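About Umgate

We help small schools and workshops plan for their first robot arm, and we love this work! Most of the people who write to us have a table, an outlet and a budget somebody else has to sign. That's plenty to start with. 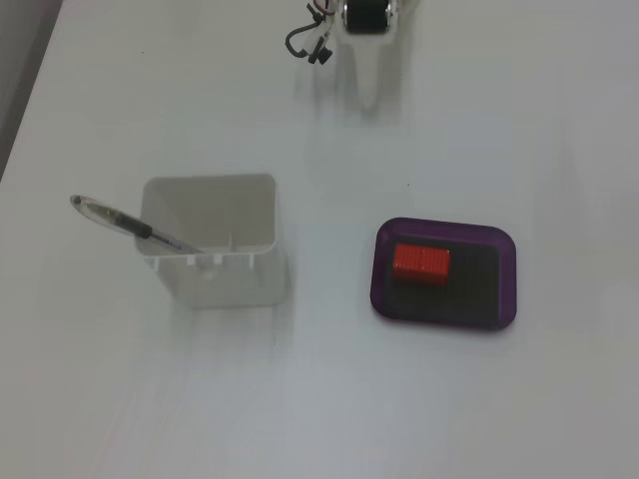
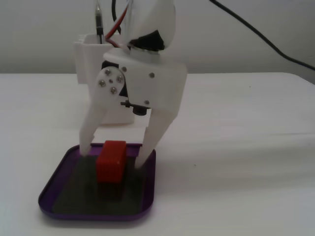
Tabletop work with a red block and a purple tray.

2 min read

Umgate began as a shared spreadsheet called Grornulell. It had one column for the arm and a very long one for everything we'd forgotten: spare servos, screws, printer filament, a power supply that fit, a second set of fingers. The spreadsheet grew up into our planning guide, and the name stuck.

A plan from us always has 2 budgets in it. The first gets you a working tabletop setup, and for our own starter bench that came to $709. The second is the full year, with spares, a second arm and time set aside for repairs, and ours landed at $1,943. We print both totals on the front page so the person signing sees them together (they always ask about the bigger one first).

We're big fans of starting with plain objects. A block, a tray, a pen and a box cost next to nothing, and you can learn a huge amount about reach, grip and table space before spending more.

Every plan runs 6 months, with a check-in halfway to move money between lines. Schools usually come to us in May, when next year's numbers are due, and we keep that month clear for them.

Our two free worksheets are Samuel, for comparing arms and grippers, and Bideo, for working out camera and cable needs. Take them, change them, and send us your version. We'd love to see it!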